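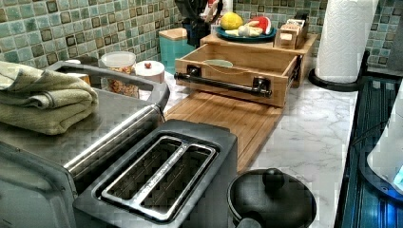

Figure 4. Two-slot toaster on a marble-patterned counter, with mosaic tile backsplash behind.

4.2 Placement of small appliances and use of outlets

Participants in the Grirthorpe sample kept small heating appliances on the counter through the whole study period. Toasters were moved less often than kettles. The plug logs show that a toaster stayed on the same outlet for a median of 27 days, and most changes of outlet fell in December, when extra appliances were brought out. Each kitchen was metered at the outlet and again at the circuit, so that a load plugged in elsewhere could still be assigned to the right household.

Toasting events were short. We treated any draw above 300 W that ended within six minutes as a single event and merged two events if the gap between them was under 35 seconds. The merge rule matters mainly for households that toast in batches. Without it, the event count in the Medrano homes rises sharply while total energy is unchanged. 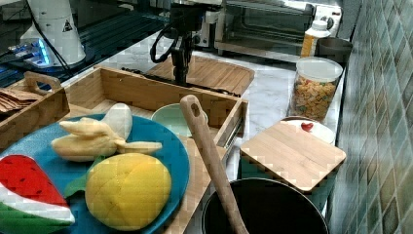 Toaster ovens needed a different rule. The heating element cycles on and off under thermostat control, and a fixed gap splits one use into many. Following Jacobs, we closed a toaster oven event only after the draw had stayed at the standby level for a full ten minutes. Events closed this way agreed with the paper diaries in all but a few cases, most of them late-evening uses that were not written down.

Diary entries were coded by two readers working apart. Disagreements concerned reheating more than cooking: one reader assigned warmed bread to "toast" and the other to "reheat". We kept the two codes separate in the tables and pooled them in the model.

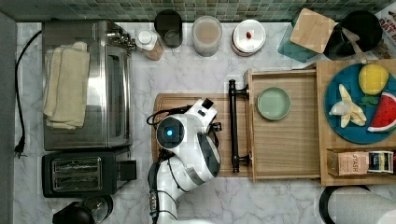

The pooled model includes terms for household size, hour of day and distance from the appliance to the nearest fixed outlet. Distance had a small negative effect on the number of uses per week. The effect was weaker in homes where a toaster and a toaster oven were both kept out, which suggests that users switched between them according to load size and not reach. Outlet distance was measured along the wall and ignores cord length. 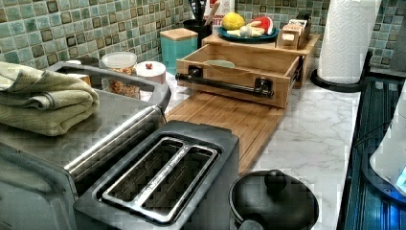 4.3 Standby draw

Standby draw was read from the Gredex plug meters between 2 and 4 a.m. Toasters without a display drew no measurable power. Toaster ovens with a clock did, and the draw was stable over the study. Readings from the Cavinness homes were excluded for the first week, when the meters were still set to the wrong logging interval. Nava carried out the correction for the remaining weeks and checked it against 80 spot readings.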